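About us

Noradbridge Practice Office

The Noradbridge Practice Office writes and maintains working rules for people who record handling tasks with hand-held grippers, and for the sites where those recordings are made. We were set up by the Rultdale and Trovutthorpe workshops, which had been using separate rule books and found that their recordings could not be merged. The office does not build or sell equipment.

What we do

Our main publication is the Noradbridge Code of Practice for Hand-held Recording. It covers the operator, the room, the objects handled and the record itself. Member sites agree to follow it in full. Sites outside the membership may use it without charge, provided they quote the edition number and do not describe themselves as assessed.

We also assess sites. An assessor attends for 2 days, reads the site's logs, watches sessions in progress and issues a written report. Findings are graded as major or minor. A major finding suspends the site's listing until it is closed. Minor findings are carried to the next visit.

How the Code is organised

Part A deals with the operator. Both hands stay on the handles from the start signal to the stop signal. Jewellery and loose cuffs are removed. An operator who feels strain in the wrist or thumb stops the session and enters the time in the log, and no target may be used to discourage this.

Part B deals with the room. Private homes and furnished rooms are permitted. Letters, screens, family photographs and anything bearing a name or address are taken out of view before recording starts. Marks on walls and ordinary wear need not be covered. The occupier signs a consent form for each visit.

Part C deals with soft goods: towels, clothing, bedding and cleaning cloths. The starting state must be varied between takes, and a cloth must not be pre-folded to make the task easier. Part C was rewritten after the Trovutthorpe trial, in which 1148 takes were reviewed and some 400 were rejected for repeated starting states.

Part D deals with the record. Indicator lights are checked before each take. Failed attempts are kept and labelled as failed. Takes may be withdrawn only on privacy or safety grounds, and the withdrawal is logged.

Cloth handling on a bed, with a gripper in each hand, comes under Parts A and C together.

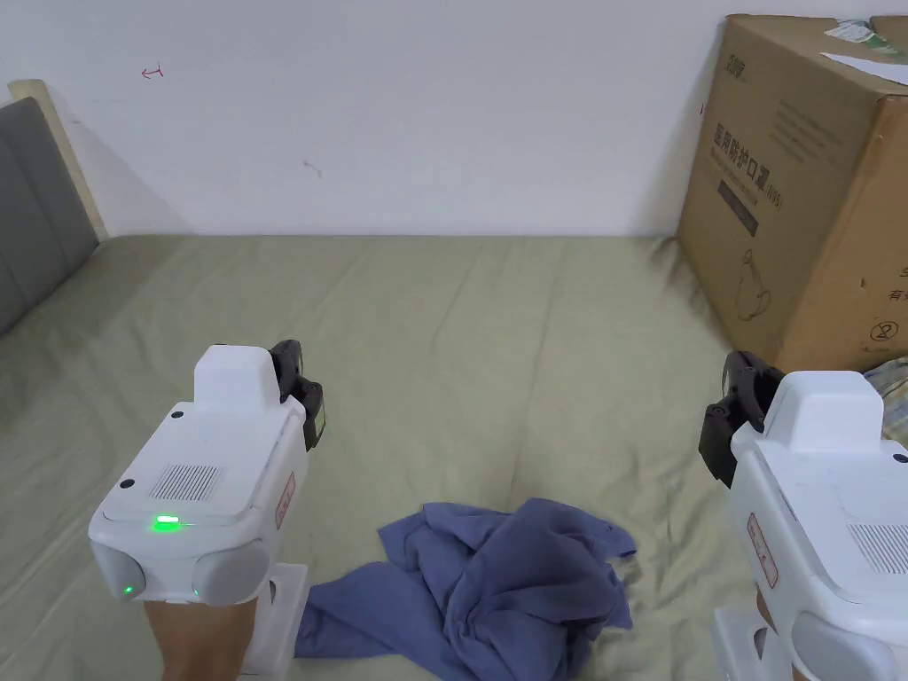 Page last changed: 24 May 2020

Who we are

The office is led by Bjarke Eyvindsson, who drafted the first edition of the Code while responsible for test procedures at Kjærgaard. Assessors are drawn from member sites and may not assess a site at which they have worked. Editorial work is done at Noradbridge; training for new assessors is held at Rultdale each April.

Changes to the Code

Any reader may propose a change. Proposals should give the clause number, the present wording, the wording proposed and the evidence for it, in no more than 1000 words. Proposals are published with our reply. Corrections of spelling or numbering are made without notice. All other changes wait for the next edition.

Complaints

Complaints about a member site should go first to that site. If no written answer is received, or the answer is not accepted, the complaint may be sent to the office with copies of the correspondence. Complaints about an assessor are handled by the head of the office.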